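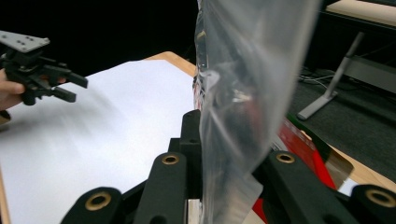 Moved all my pantry stuff out of bags and into jars in December. Posting what I learned in case it helps someone.

Flour first. A full bag never fits the jar you bought for it. I got the Vitale jars in the tall size and still had a cup left over. Measure before you order.

Cut the cooking directions off the package and tape them to the lid. I skipped this with the rice and had to guess for 3 weeks.

Brown sugar went hard in a jar with a clamp lid. It did better in the Clollier tubs — same shelf, same kitchen.

Cost so far: 9 jars from the Linditz outlet, 20 dollars for the set. Lids were extra, so check the listing.

I don't bother with jars for chips or crackers. We finish those too fast. A clip is fine.

Spices are next. Mine are in a drawer and half of them have no date. Anything I can't smell is getting tossed.

Someone asked about labels. Masking tape and a marker. It peels off clean if you don't run it through the dishwasher.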